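The Jenimden laboratory has begun its comparison of two hand-held grippers, the Grulano and the Sanna. We will post our findings in this thread as the work proceeds. (March 2025)

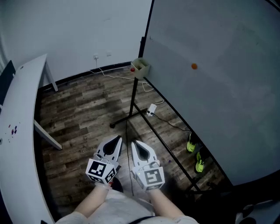 The purpose is to decide which model our partners should use when recording demonstrations for the Flukumik arm. Both were tested with the same controller software and the same operators.

Each operator completed 24 tasks with each model. The set includes folding a cloth, stacking cups and placing a plug in a socket.

To date we have logged about 2,000 recordings. Of these, 501 have been checked by hand against the tracked position of the gripper.

Early results on tracking are close. The Sanna loses its position more often when the wrist is turned sharply inwards – a matter we have raised with the supplier.

The Grulano closes more firmly on thin objects. Operators did, however, report tired forearms after long sessions, and we have shortened the working periods for both models.

Cable routing remains under review. A cable that pulls on the wrist changes how people move, and the arm then copies that movement.

Camera placement will be covered in a separate thread. Questions on the test method may be sent to the laboratory by direct message.

The full report, with the task list and calibration notes, is due in August.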